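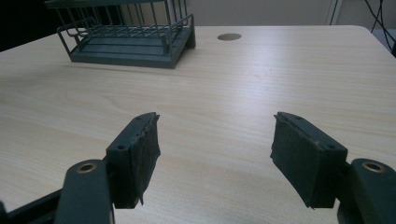

A pale wood tabletop with a light sheen.

Looking After a Light Wood Table
By Yesenia Tovar

Light wood tables show everything. Coffee rings, ink, the gray film that builds up where people rest their forearms. Most of it comes off with things you already have under the sink, as long as you know what finish you are dealing with.

Find out what the finish is

Put one drop of water on the underside or near a leg and leave it for ten minutes. If it sits in a bead, the table is sealed with lacquer or varnish. If it soaks in and leaves a dark spot, the wood is oiled, waxed or bare. The spot will dry out by morning.

Sealed tables can take a damp cloth every day. Oiled ones should be wiped with a cloth that has been wrung out hard, then dried right away.

Everyday cleaning

Mix a quart of warm water with half a teaspoon of dish soap. Wipe with the grain, then go over it again with plain water. Soap left behind is what makes a table feel tacky in February when the heat is on and the windows are shut.

Skip spray polish with silicone in it. It looks fine for a few months, but if you ever want to refinish the top, the new coat will pull away in little craters.

White rings

A white ring is moisture in the finish, and you can usually get it out. Lay a dry cotton dish towel over the ring and press with an iron on low, no steam, for five seconds at a time. Lift and check each time. If the ring is still there after six or seven passes, rub in a little petroleum jelly, leave it overnight and wipe it off.

Black rings have gone into the wood itself. Those need sanding and oxalic acid, and on a veneer top I would live with it.

Give drinks a place to go

Tall insulated cups don't sweat much, but they do get knocked over, straw and all. A low wire basket with a solid base keeps them upright and catches small drips. Stick four felt dots on the bottom of the basket so the metal doesn't scratch.

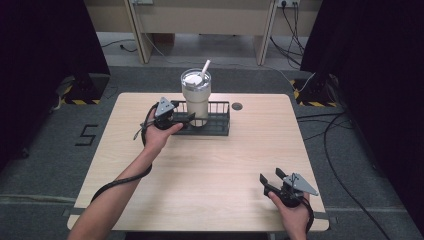

Scratches

Macario Ochoa refinished tables for a living and taught me to start with the mildest thing. For fine scratches, that is a bit of paste wax on a soft rag, rubbed along the grain and buffed after fifteen minutes. If the scratch still shows, use a wax filler stick one shade lighter than the wood. Darker ones always stand out on a pale top.

Don't use walnut meat on light wood. It works on brown furniture and leaves a streak on anything paler.

Sun

Pale wood yellows near a window. Turn the table end for end twice a year and move the placemats and baskets every week or so, or you will get light patches in their shape. Once the patches are there, clear the top and let the daylight even it out. Mine took most of a summer. 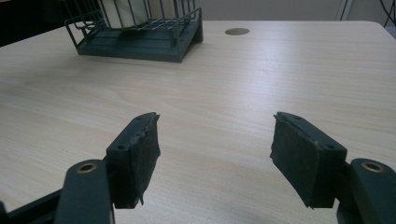

Wipe in the direction of the grain.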